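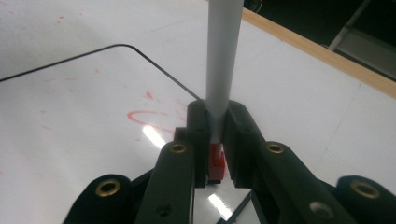
# Whiteboard colouring task: acceptance criteria for hand-held demonstrations

**Board:** Data Collection Practice / Contact Tasks
**Status:** Open

---

**noreen_tarar** (moderator)
Posted 21/03/2024

Members are invited to comment on the draft acceptance criteria for the whiteboard colouring task before they are incorporated into the Flamadell collection manual. The task requires the demonstrator to hold a dry-erase marker in the hand-held gripper and fill a closed black outline with red ink, beginning from a hover above the board and ending with the marker lifted clear.

The draft criteria read as follows.

1. The marker is held upright between both finger pads at the start of the episode.
2. The nib is visible between the pads before first contact.
3. The fill remains inside the outline. Strokes that cross the outline result in rejection.
4. The board is wiped clean between episodes.
5. The demonstrator does not regrip during the episode.

The target for the first release is 200 accepted episodes. The present total is 83. Comments should address the criteria by number where possible.

Noreen Tarar
Moderator, Contact Tasks

---

**urquhart_lab2**

Our group supports criteria 1, 2 and 5 without amendment.

We cannot support criterion 4 as drafted. A wiped board is seldom a clean board. Red ink in particular leaves pink ghosting, and the amount varies with the age of the surface and the cloth in use. If "wiped clean" is read strictly, a reviewer would be entitled to reject a large share of otherwise sound episodes. If it is read loosely, the criterion has no effect. We propose the following wording: "The board is wiped between episodes. Residual marks are acceptable provided the outline remains legible."

We would go further and recommend that some episodes begin with a partial fill already on the board. A policy trained only on blank outlines has no examples of continuing work, and in our July trials the arm repeatedly went back over areas that were already red.

---

**k_dorval**

I must disagree with the second part of the above. Starting from a partial fill introduces an ambiguity that the criteria do not resolve. Is a loose, smeared loop of red inside the outline a job half done, or residue from the previous episode? The demonstrator knows the answer. The model has only the pixels. I would favour keeping partial starts in a separate collection with its own label, and holding this one to unfilled outlines.

On the first part we are in agreement. Ghosting should be tolerated.

---

**etitz_annotation**

Speaking for the annotation side, a separate label is feasible and would add very little to review time. What does add time is glare. On a glossy board the overhead lights produce bright patches close to the fingers, and these travel across the view as the gripper moves. When a patch lies across the outline, the annotator cannot say whether a stroke crossed it, and criterion 3 cannot be applied.

We request a sixth criterion concerning lighting, or at minimum a note instructing sites to turn the board before a session until the worst of the reflection is away from the drawn shape.

---

**paddockview**

I would ask the moderator to resist a lighting criterion. The collection is intended to serve ordinary offices and classrooms, and ordinary boards shine. If every site removes the glare, we will publish a dataset that performs well under conditions seldom found outside our own rooms. Shadow falls into the same category. The gripper casts one over the very area being coloured, and no one has suggested rejecting episodes on that account.

A note to annotators that says "if the crossing cannot be determined, mark as undetermined" would serve the purpose.

---

**etitz_annotation**

In reply to paddockview: we have no objection to glare as such. Our objection is to being asked for a pass or fail decision that the footage does not support. An "undetermined" mark would satisfy us, on the condition that the manual states how such episodes are counted towards the 200.

---

**zistetti_ops**

Two practical matters from our site.

First, criterion 1. "Upright" requires a tolerance. The barrel of a dry-erase marker is smooth and cylindrical, and it will rotate or lean between flat pads once lateral force is applied. We suggest that the criterion apply at the hover only, and that lean during colouring be accepted as long as the nib stays on the board. Demonstrators who attempt to hold the marker perfectly vertical throughout tend to squeeze harder and slow down, and the resulting strokes look unlike anyone's natural colouring.

Second, nib wear. A squared-off nib lays down a different line from a new one. We replace markers after every 100 episodes, and by that stage the later strokes are noticeably thinner. Does the moderator wish sites to standardize on new markers, or is wear to be treated as welcome variation?

---

**k_dorval**

Wear should be treated as variation, in my view, but recorded. One field in the session log ("marker new" or "marker used") costs nothing.

I should also like to raise criterion 3, which I consider too severe. People colouring by hand go over the line from time to time and carry on. An episode in which the demonstrator strays slightly and then finishes the fill is a useful example. Rejecting it teaches the demonstrators to stay well inside the boundary, and the corners are left white. I reviewed a batch in which every rounded corner had an uncoloured margin for precisely this reason.

---

**urquhart_lab2**

We had not considered the corner effect and have since looked through our own episodes. It is present there as well. We would support a revised criterion 3 that permits minor crossings and adds a minimum coverage requirement, with the figure left to the moderator.

We maintain our position on partial starts but accept the separate label.

---

**paddockview**

Coverage is reasonable. I would caution against allowing crossings without a limit, as there is a difference between a slip at a corner and a demonstrator who has stopped looking at the line. I remain of the opinion that the original wording is nearer to what the end user expects, and ask that my reservation be recorded.

---

**noreen_tarar** (moderator)

The contributions are acknowledged with thanks. The draft is amended as set out below.

- **Criterion 1** applies at the hover preceding first contact. Lean during colouring is accepted while the nib remains on the board.
- **Criterion 2** is unchanged.
- **Criterion 3** is withdrawn for redrafting. A coverage requirement will be included. The reservation entered by paddockview is recorded.
- **Criterion 4** adopts the wording proposed by urquhart_lab2. Partial starts will be collected under a separate label and will not count towards the present target.
- **Criterion 5** is unchanged.
- Annotators may mark an episode as undetermined where glare prevents a decision. Such episodes are retained but do not count towards the target.
- The session log will include a field for marker condition. Sites may continue with their existing replacement schedules.

No lighting criterion will be introduced at this stage. Episodes already accepted will not be reviewed again under the amended wording, with the exception of those rejected solely under criterion 3, which sites are asked to keep on their drives until the redraft is posted.

---

**zistetti_ops**

Noted. Please confirm whether rejected episodes should be uploaded or held locally. Our storage allocation does not at present extend to both.

---

**noreen_tarar** (moderator)

Held locally, please. Upload instructions will be posted in this thread with the redraft of criterion 3.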